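Sternus Blocks and Boxes: Gallery

Posted 29 January 2024

If you grew up anywhere near a toy library you'll know the feeling of a shape sorter: the weight of the block in your hand, the turning and turning, then the clunk (best sound in the world!). The Sternus pages are where we put the sorters and their blocks, and this one is a small addition with a big helping of colour.

We started in Stirthorpe with one shelf and a very patient kitchen table. The collection is now up to nearly 600 pieces, counting every stray block, and the spreadsheet that goes with it has grown a tab for favourites. Guess which tab gets opened most.

The boxes come first because they're what people write to us about. A good lid has a bit of mischief in it — holes that look like cousins until you try the wrong one. Round ones are a giveaway for any toddler. It's the slots and the notched outlines that slow everybody down, grown-ups included, and I've seen a whole afternoon tea in Bavden go cold over one of them.

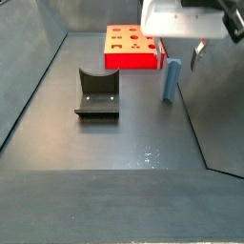

Red sorter box, nine openings in three rows. The big circle has the middle spot, and my favourite is the little triangle of three round holes at the front.

I could look at that red all day. It glows against grey, and the darker red down inside the openings makes each outline easy to pick. Three small holes in a cluster is such a cheeky choice, too. You want a block with legs for that one, or so I always imagine.

Now for a block. Loose blocks are the bit of the hobby I love most, as they make perfectly good little sculptures once you stop thinking about where they go. Stand one on its end and the outline runs all the way down like a stick of rock candy. The ones with a bite taken out of them are the best of the lot, and blue is hard to beat. 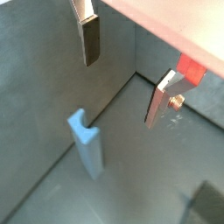

Light-blue block with a U-shaped notch, standing upright in the grey bin. Lovely rounded tip on the upper prong.

Look at how flat and bright the blue is across the top, and how it dulls off down the long sides. I've put this one straight into the favourites tab.

More colours to come in June, along with the Bavden shelf. If you've got a sorter with an odd hole in the lid, send us a note with the shape and the colour. Rough sketches are very welcome.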